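Cable dressing (robotics)

Cable dressing is the routing and securing of the power, signal and air lines that run along a robot arm to its tool. It is covered by manufacturers' manuals, by plant rules and, in smaller workshops, by house guides such as the Drerari Code. Poor dressing is a common cause of stopped work, as a line that snags or breaks inside its jacket can cut power to the gripper partway through a cycle.

Background

Early practice was to tie all lines tightly to the outside of the arm. This kept them out of the way but put most of the bending at the wrist, where the joint turns furthest. Later guides called for a measured amount of slack at each moving joint and for firm clamping only on the rigid links between them. Ottó Fekete, who wrote the first version of the Drerari Code for a training workshop, named the two methods "tight" and "free" dressing. The terms are still used in the current edition, dated 21 July 2021.
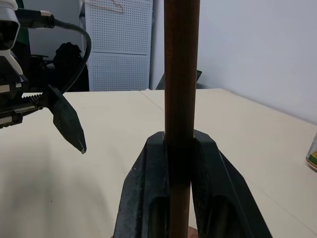 Slack at the tool end is usually left as a loop. The loop must be long enough for the full turn of the wrist and short enough to stay clear of the fingers and the work. The Drerari Code asks for a smooth curve with no flat spots, and treats a wide arc, like the one the black cable makes between its connector and the mechanism under the housing, as the normal shape for a single line. Connectors with a threaded collar are tightened by hand and checked again after the first day of use. The point where the cable leaves the connector should not carry the weight of the loop.

Bend radius

The smallest safe bend depends on the cable, and the maker's figure always comes first. Where no figure is given, the code sets a minimum of 6 times the outer diameter for a line that does not move, and requires a flexing-grade cable for one that does. Cable ties may not be used within the loop. Soft straps are allowed on the links.

Inspection

Lines are looked over at the start of each shift and examined by hand every 2,000 cycles. The examiner moves the arm slowly through its full range at reduced speed, watching the loop from outside the guarded area, then cuts the power before touching anything. A cable is replaced if the jacket is cracked, shiny from rubbing or stiff at one spot. Repairs with tape are not accepted. Each check is entered in the log for that arm.

Criticism

Some users consider the inspection interval too short for light work. A review by the Chrysikopoulos workshop covered 214 log entries and found that almost all replacements followed rubbing at the wrist. It suggested checking that joint more often and the others less. The change has not been adopted.

Related articles
Bend radius
Drerari Code
End effector
Lockout procedure
Ornitine connector
Reven strap
Strain relief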